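Open Day at Visura Puts the Gripper, and Its Limits, on the Floor

Visura opened its handling lab to customers on Fri 25 March, and the first thing visitors were given was a list of what the equipment would not do. It would not pick from a mixed bin. It would not work next to a person without the speed limit engaged. It would not recover by itself from a dropped part. With that settled, the company ran its manipulation cell for most of the day and let people stand at the tape and watch.

The company builds control software for two-finger grippers and sells it mainly to shops that assemble light tubular goods: display stands, clothes rails, shelving frames. These are awkward products to automate. The parts are long, smooth and nearly featureless, and a small error in angle at the gripper becomes a large one at the far end of the tube. Most of the shops that make them still do the work by hand.

Barış Ekinci, who runs the lab, spent the morning session on grasp selection. The controller, sold under the name Mukum, does not hold a full model of the part. It estimates the axis of the tube from a camera at the wrist, places the fingers on either side of that axis, and closes until the motor current reaches a set value. If the two fingers make contact at different times, the wrist shifts sideways and the close is repeated.

"The camera gets you near the part," Ekinci told the group. "The last few millimeters are contact. If you try to do those with vision you will spend your whole budget on lighting."

Lighting came up again after lunch. White parts under overhead lamps tend to saturate, and the edges the software depends on wash out. Visura's answer is to shorten the exposure until the fingers go almost black and accept the noise. A visitor from Kılıçarslan, which makes retail fixtures, asked why the lab did not put up diffusers. Ekinci said the lab had tried them and taken them down, as few of its customers would install them.

The afternoon was given over to questions on cycle time. Visura quotes 31 seconds for a pick, reorient and insert on a straight tube, with up to 2 retries allowed before the cell stops and calls an operator. Several visitors thought that slow. A trained assembler does the same step in a fraction of the time, and Ekinci did not dispute it. The case for the cell, he said, rests on second shifts and on jobs that run long enough to pay back the setup.

Setup is where the company has spent the past year. An earlier release needed a technician on site to tune the closing force for each tube diameter. The current one asks the operator to guide the arm through a few grasps and takes the values from those. Adotano, an integrator that fits the software to existing arms, said its own installers now handle the procedure without calling the lab. 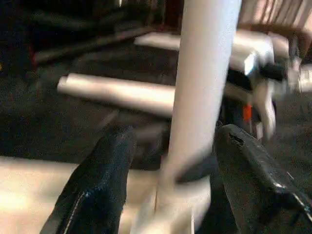 Can the same gripper handle tubes of different diameters without a tool change?

Within the stroke of the fingers it can, provided the operator repeats the guided grasps for each new size. Tubes wider than the full opening need longer fingers, which are swapped by hand.

Finger wear drew less attention than it deserved. The contact surfaces pick up dust and lose friction, and a grasp that held in the morning may slip under the same current later in the shift. Visura recommends wiping the fingers at every shift change and replacing them on a fixed schedule, though it has not published the interval.

A revised force routine is due in April. It will be offered to existing license holders first, and Adotano will carry out the initial installations.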